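Got the Kaldale fridge into the small room this morning. Tall one, light gray, two doors, freezer on top. It was 340 used, down from 366.

Apples are going in today. I always kept them in the bottom drawer of the old one and kept forgetting them until they went soft.
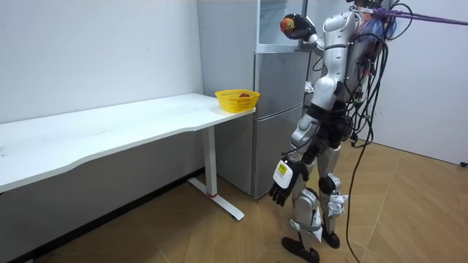 Vusumuzi Venter: Don't put them near the freezer compartment if you want them crisp. Mine froze at the core twice. Bottom drawer, in a paper bag.

OK, bottom drawer it is. Paper bag too, I have a stack of them from the market.

Next thing is the desk. I wanted a long white one on the same wall as the fridge, so there's somewhere to set the groceries down while I sort them.
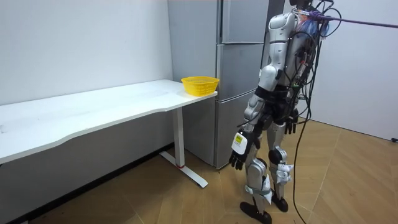
I looked at a Plastov cart first but it was 157 and too low for me. The desk is easier on my back when I unpack.

Shelf liners are coming in November. Until then the jars stay in the hall closet.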